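**Walking from Staltstead to the old arch at Prastmont: is the river path open?**

Posted by Cecilia Amegashie

Hello all! My sister and I are hoping to see the Roman arch at Prastmont in April, and we'd love to come on foot from Staltstead along the river (the old guidebook makes it sound so pretty). It gives 28 minutes to the bridge, which seems brisk to me. Can we still get through, and is there anywhere to sit down afterwards?

**Ewan Laing**

Path's open. Muddy by the weir. Wear boots.

**Nhyira Fiadzo**

Oh, you will love it, Cecilia! We went in spring and dawdled dreadfully, so please don't mind the guidebook's timing. After the bridge, bear left at the Quaye chapel and keep the marsh on your right. 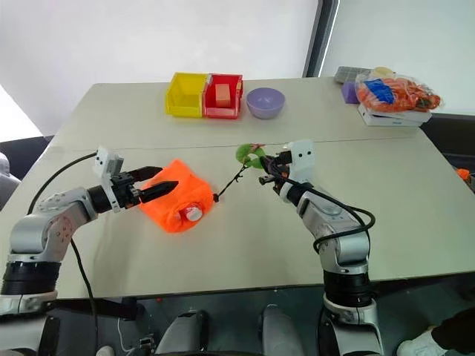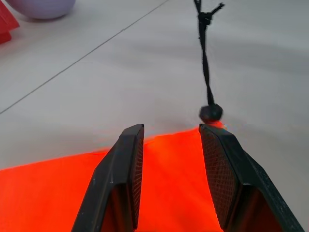

The arch stands in a field behind the last houses, and you come on it quite suddenly, with the hills beyond. The carving is very worn on the north side, but go round to the south in the late afternoon and the figures come up beautifully. My sketch never does them justice, though I did once get the evening stone nearly right, somewhere between the lavender of that bowl beside the red bin and a warm grey. For a sit down, there are two benches by the church, and the café does a lovely soup until 3pm.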